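Dye notebook, walnut bath, Saturday, April

Started 7:40 a.m., finished rinsing late afternoon. Window open all day.

The walnut hulls finally came out of the freezer! They had been in there since the fall, in the two big bags from Mathias, and I kept putting them off for the onion skins and then for the madder. Weight with the ice on was 1,526 g. I know the ice counts for something, but I have no good way of taking it out of the number, so 1,526 g goes in the book and next time I'll drain them first and write that down too.

Hulls into the steel pot, cold tap water to cover by a hand's width, lid on. Smell on opening the bags: sharp, green, a bit like iodine, much stronger than the dried ones we bought two years ago. The water was already tea-colored before I had the heat on. By the time it reached a simmer I couldn't see the spoon.

Simmered an hour and a half, left to cool to hand temperature, then strained through the old pillowcase. I squeezed the bag out wearing gloves and still have one brown thumbnail, so there's a hole in the left glove of the blue pair. Thrown out. New pair on the shopping list.

Set aside 1,000 ml of the strained liquor in a jar in the fridge before any wool went in. I want to try it as a stain on the beech offcuts, and I want to see whether it molds. Label says WALNUT – NOT COFFEE in large letters.

Wool is the gray-white two-ply from Mokberg, the same cone as the madder test. Wound 131 g into small skeins, tied loosely in four places with cotton. Scoured warm with a squirt of the plain dish soap, soaked overnight. The soak water was slightly yellow this morning, so that cone has more spinning oil in it than I gave it credit for. The madder skeins had those pale streaks near the ties, and I'd blamed the ties. Might have been oil the whole time! Worth redoing one with a proper scour.

Half of the skeins were mordanted with alum on Thursday evening's leftover bath and kept damp in a bag. The other half have nothing on them. Walnut is supposed to take perfectly well on bare wool and I've always half believed it and added alum anyway, so today was the day to find out.

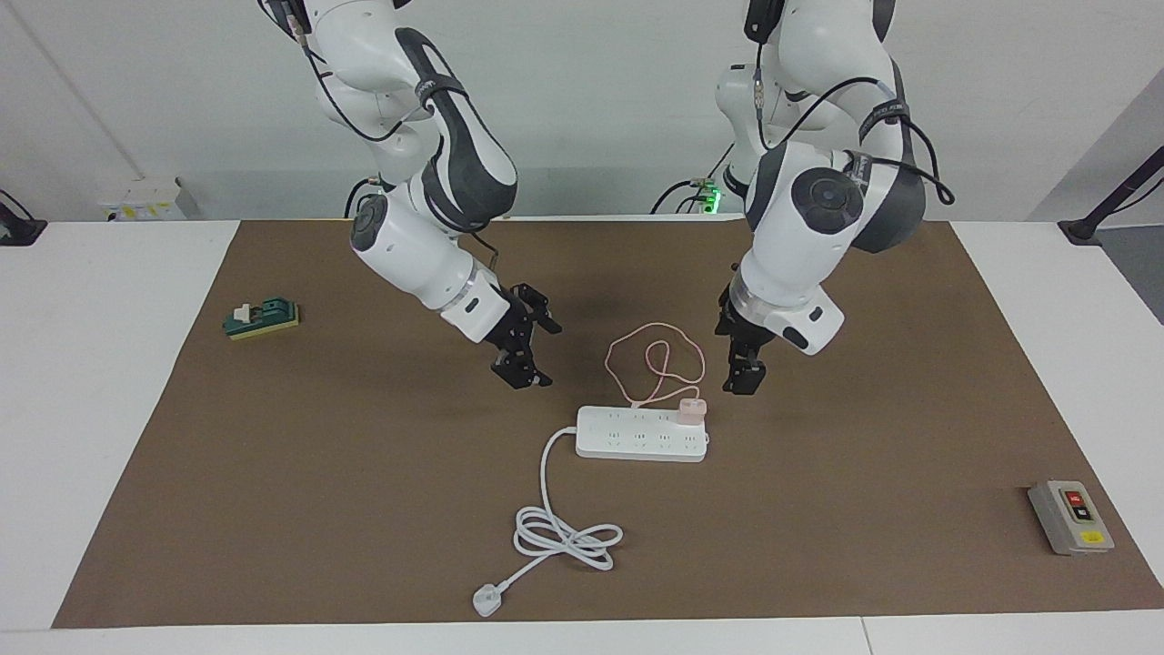

First bath, both halves in together, brought up slowly over the better part of an hour and held just under a simmer. I pulled one skein of each kind at the half hour and one of each at the full hour. The unmordanted half-hour skein is a lovely thing, a warm brown with some red in it. For a quick idea of depth, since I always forget how much a wet color lies: held against the wide brown mat on the table, over by the white power strip, the half-hour skein reads redder and the hour skein clearly darker. The alum ones have moved toward yellow, more of a tan leather. Bare wool wins for me, and by a good way. That's the opposite of what I wrote in the margin of last year's page, but last year was dried hulls, a different wool, and I think the pot was too hot.

Held temperature well today. The trick with the Camero hot plate is to set it a notch below where you want it and leave it alone. Every time I fiddle with the dial it overshoots, I turn it down, it drops too far and I spend the morning chasing it. Left alone it settled and stayed put for the whole of the first bath. I've put a pencil line on the dial.

Second bath, same liquor, no fresh hulls, fresh wool from the same soak. I expected a washed-out version of the first. It's paler, yes, but it's also cooler and grayer, a sort of oatmeal with a brown shadow, and very pretty. My guess is that whatever gives the red goes on early and leaves the rest behind. If that's right, a long slow first bath should strip the red out and give a gray-brown second bath every time. Testable! Put it on the list.

Hwa-young Ma came by before lunch with the iron water. She makes hers with rusty bolts, vinegar and a lot of patience, and it's been sitting on her back step since the winter. I would have weighed out ferrous sulfate, as I usually do, and her comment was that I should do both and stop arguing, so we did both.

Iron dips, for the record, so they can be repeated:

Bolt water: a tablespoon in a bucket of warm water, well stirred, one first-bath skein in and kept moving for ten minutes. The color starts to shift within the first minute. Red goes, black comes in from the outside of the skein. Ended on a dark, slightly greenish brown.

Ferrous sulfate: a small pinch, dissolved first in a cup, same bucket size, same ten minutes. Cleaner and colder, nearly charcoal. I prefer this one on screen-type grays, she prefers the bolts. The bolt skein does have more life in it in daylight, I'll give her that.

Handle: the sulfate skein already feels a touch harsher than the bolt skein. Could be that my pinch was too big. A pinch isn't a measurement and I knew that when I did it. Next time on the Bandeck scale, to the tenth of a gram.

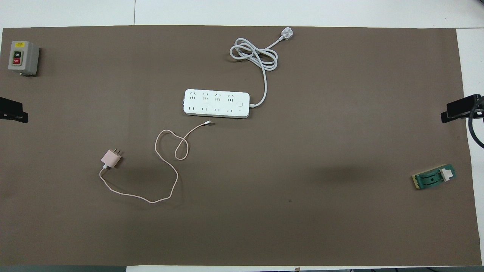

Third bath went in after lunch with the last of the soaked wool. So that's 3 baths off one potful of hulls, and there is still color in the liquor. The third is a pale beige with hardly any character of its own, but as a ground for something else it could be very useful. I'd love to see it under weak indigo. A soft brown under a light blue ought to give one of those sea-gray greens that I never manage by planning.

Tried one thing I'd been saving up: half of a third-bath skein, dipped in a jar of water with a spoonful of soda crystals. It went warmer straight away, toward peach. The other half, in water with a splash of vinegar, hardly moved. So the last bath answers to alkali even when it looks spent. I didn't leave it long, because soda and wool don't love each other, and I rinsed it with plain water until it stopped feeling slippery.

Evenness: much better than with the madder. Two skeins from the first bath have a lighter band where I'd tied them too tight (really the ties this time, the band sits right under the cotton). The rest are level all through, even the inner strands. I opened one right up to check. Credit to the overnight soak, and to the big pot. Crowding was always the trouble with the small pot, and I'm not going back to it for anything above a sample.

Rinse: first rinse dark, second clear enough to see the bottom of the bucket, third clear. Hardly any loss compared with the madder, which bled for days. Wrung them in the towel (the brown towel, which is brown for good reason), hung them on the rail in order of bath, unmordanted on the left and alum on the right.

Notes on the leftover hulls. They're soft now and fall apart between the fingers. I don't want them on the vegetable bed, since walnut is hard on tomatoes, and Hwa-young says hers sulked for a whole summer after she mulched with them. They've gone in a bucket with a lid and some water, outside, to ferment. There's an old method where you leave hulls to rot for weeks and dye from the cold liquor with no heat at all, and I've wanted to try it for ages. If it works it would save a lot of electricity, and the wool would never see a simmer. It'll smell terrible. The lid has a brick on it.

Light test: cut strips of card, wound a few turns from every skein on each, and covered the lower half with foil. One card is in the south window and one in the drawer. The madder cards came down today to make room and they've held up beautifully, only the palest orange has slipped a little. I had expected much worse in that window.

For the sample book, two lengths of every skein once dry, knotted through the punched card, with the bath number, time in the pot, mordant and afterdip. Please don't file any of them by color name. We have three different cards called "fawn" in there and I can't tell which recipe goes with which.

To do next:
Weigh the iron. Try the bolt water at half a tablespoon and then at two.
Long slow first bath to see whether the red really does come off early.
Overdye one pale third-bath skein in weak indigo when the vat is awake.
Proper scour on the Mokberg cone, then repeat the madder.
Beech offcuts with the jar from the fridge, one coat and two coats, sanded between.
Gloves.

Later, a bit after nine: went back to look at the rail under the lamp. The first-bath skeins have lightened as they dried, as they always do, and the red has come forward even more. I'm really pleased with these. The second-bath ones look silvery next to them. I moved the sulfate skein to the far end because it was dripping gray onto the one beside it, and I'll give it another rinse in the morning.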